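# Why does a jumper crackle when you pull it off?

Have you ever tugged a woolly jumper over your head in the dark and heard a snap, crackle, fizz? Maybe you even saw a tiny blue flash! You had just made your very own lightning – a really, really small one.

Everything around you is built from atoms, and they are so tiny that millions would fit across a full stop. Inside every atom are even smaller bits called electrons. Most of the time they stay put, but some are easily knocked loose. When your jumper rubs against your hair, electrons hop from one to the other. Now one has too many and the other has too few, and we say they are charged. Charged things pull on each other, and two things with the same charge push apart. So your hairs, all charged the same way, try to get away from each other and stand straight up! 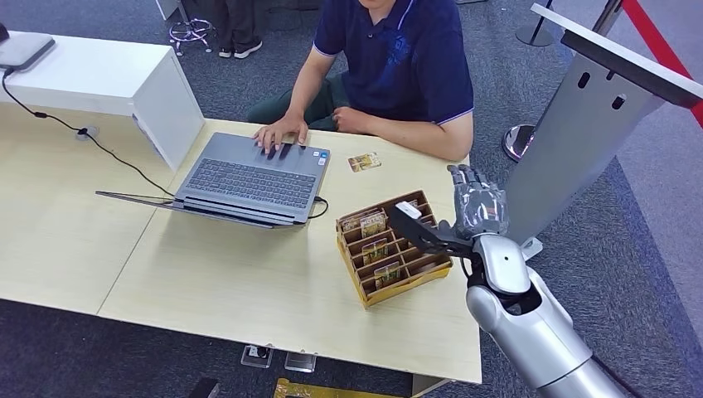

Electricity that sits still like this is called static, and "static" is just a word for "not moving". The electricity we use every day is the moving kind, called a current. Think of a laptop on a desk with its black charging cable plugged into the side: when it is charging, electrons are being nudged along the metal inside the cable, and the plastic on the outside keeps them safely in. They shuffle along slower than a snail, but the push travels through the wire amazingly fast, so everything seems to start at once.

Lightning is static too, only enormous. Inside a storm cloud, bits of ice bump together and swap electrons until the cloud is bursting with charge. Then – CRACK! – it leaps through the air, and the air gets hotter than the surface of the Sun.

## Try it yourself

You need a balloon, a woolly jumper and some tiny scraps of tissue paper.

1. Blow up the balloon and ask a grown-up to tie it.
2. Rub it on the jumper 30 times, nice and fast.
3. Hold it just above the scraps and watch them jump!

It works best on a cold, dry day. Next, try holding the balloon near a thin trickle of water from the tap. Which way does the water bend?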